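Fixture and handling practice in robotic computer servicing

Fixture and handling practice in robotic computer servicing is a set of working rules for cells in which a robot arm removes, installs or replaces parts inside a desktop computer. The rules cover how the computer is placed, where small parts are kept, how the processor socket is treated, and when a person may reach into the work area. They are usually written down as a cell procedure, and they add to the general safety rules for industrial robots.

Background

Early procedures were adapted from manual repair benches. A person at a bench can shift a case by hand, feel that a connector is seated and pick a dropped screw out of a corner. Most robot programs cannot do these things, so later procedures put more weight on the starting state of the cell. The Barex procedure, one of the more widely copied, is split into 2 parts: preparation and running. The Usitix version keeps the same split but adds a checklist of 13 items to be signed before the first motion of a shift.

Placement of the computer

The tower is laid on its side with the side panel off and the opening facing up. It rests on a flat, rigid platform, often of slatted aluminum. Wiring that crosses the processor socket or memory slots is moved aside before the program starts. Cables on the arm are checked over its full reach – a loop that is clear in the home position may hang into the case later on.

Parts fixtures

Loose parts are kept in a fixture beside the computer, with a separate pocket or slot for each. Fixtures are commonly 3D-printed. A processor is kept in its own pocket and is not set down on the platform or on the motherboard. While the socket is open, its contacts must not be touched by the gripper, by a tool or by hand. Kramer and Stumano differ on how long a socket may stay open. Kramer allows it for a whole work cycle, while Stumano calls for a cover if the cycle is paused.
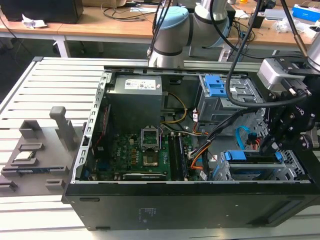 People near the cell

Many cells are used for testing or for teaching the robot new tasks, and a person may be close to the arm for much of the day. Procedures therefore name a running state and a hands-in state. In the hands-in state the arm is held still, and it may not be restarted from a remote screen. Anyone entering the area says so aloud when a second operator is present. Sleeves are kept close to the wrist, and objects carried in the hand are kept away from the open case.

The position of the gripper matters as well. Plates and fingers that stop low over the motherboard leave little room for a hand, and the usual advice is to raise the arm before any part is reached for. Barex and Stumano both require this, though only Stumano gives it as a separate step.

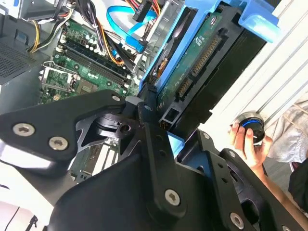 Gripper over an opened tower, with a hand to the right of the computer.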